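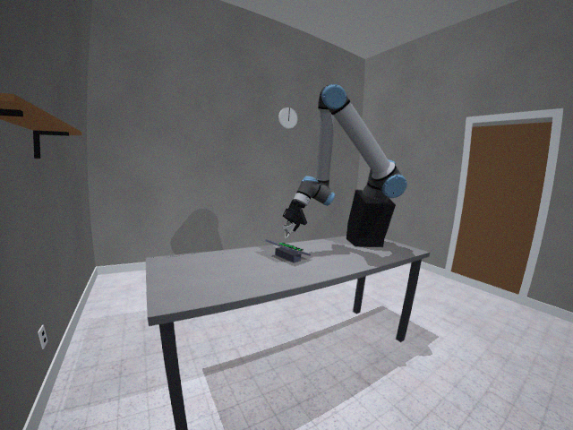

I work in a place that packs seeds. Flower seeds, bean seeds, pumpkin seeds, the tiny lettuce ones that stick to your fingers and turn up in your socks at bedtime. It's called Lerton Seed and Garden, and if you've ever planted sunflowers at school, there's a chance I touched the box they came in!

Last November we started using a robot arm, and kids who come on our tours always want to hear about it. So I'm going to tell you how a robot gets a job, what it does all day, and what happened to the people (like me) who did that job first.

What the job was like before

My job was filling trays. A tray holds 12 little pots, and each pot has to be picked up from a stack and set down in its own spot. Pick, turn, set down. Pick, turn, set down. On a busy day I filled 274 trays. My wrists ached so much that I couldn't open the pickle jar when I got home – my son had to do it, and he was seven.

I didn't hate it. I liked talking with the person next to me, and I got really fast. But doing the same small move all day long is hard on a body. Muscles get tired, and tired people drop things. I dropped plenty.

What a robot arm is

Forget the robots in movies. Ours has no face and no legs, and it can't go anywhere because it is bolted down. It's an arm, and that's all it is.

Try this. Hold your own arm out and bend your elbow. Now roll your wrist. Now swing your whole arm from the shoulder. Every place that bends or turns is a joint. A lot of factory arms have six of them, and each joint has a motor inside. When all the motors move together, the arm can reach to a spot and tip its hand the right way when it gets there.

The hand is called a gripper. A simple one has two fingers that slide together and apart, like when you pinch a potato chip. You would think two fingers isn't enough, but try picking up a pencil with just your thumb and one finger. Easy, right? Now try tying your shoe that way. That is why the robot packs pots and I still tie the bows on the gift boxes.

Practicing in a pretend room

Before our arm ever touched a pot, it practiced inside a computer. The company that set it up, Jalel, built a pretend room, kind of like a level in a video game. It had walls and a floor and a table, and a pretend arm with pretend things to pick up.

Why bother? Well, a real arm is heavy and strong. If it swings the wrong way in real life, it could smash the table or hurt somebody. If it swings the wrong way in the computer, you click a button and start over. Jalel ran 600 practice tries for us. The arm got 476 of them right, and then the programmers spent weeks working on the ones it got wrong. I asked if I could watch a bad one, and they showed me the arm pushing a pot clean off the table. I felt a lot better about my own drops after that.

A pretend room is never exactly like a real one, though. Real pots are a bit bendy. Real seeds roll. Dust gets on things. So after the computer part there was still a lot of slow testing on our floor, with everybody standing well back.

So what happened to the people?

This is the question kids ask in a quiet voice, and it's a good one. There were four of us filling trays. Two of us moved to other jobs in the building. One went to our other shop in Findstead, which is closer to her house. One decided to leave, and she was sad about it, and so was I. I still think about her when I walk past her old spot. New machines can make work easier and make somebody's life harder at the same time. Grown-ups argue a lot about what is fair when that happens, and you are allowed to have an opinion too.

My new job is looking after the arm. I had to take classes, and I was nervous, because I hadn't done homework in twenty years! I learned how to tell the arm where to go, how to stop it fast, and how to figure out what's wrong when it freezes. It freezes a lot. Once it was a single label stuck to one finger.

Here's what I do in a morning now. I check the fingers and clean them. I bring new stacks of pots. I watch the first few trays and make sure nothing is crooked. Then I walk around and fix things, and my wrists are fine, and I open my own pickles.

What I miss is the talking. The arm is terrible company. We eat lunch together more than we used to, all of us from the packing side, and I think that's the reason.

Something to try at home

Get a friend to be the robot. They have to close their eyes and do only what you say, one move at a time. Ask them to put a spoon in a cup. You'll probably say "pick it up" and they'll say "pick what up?" Keep going until the spoon is in. That's programming, and it's harder than it sounds.

Lerton Seed and Garden, Kids' Pages | Contact us about tours | © Lerton Seed and Garden | Back to top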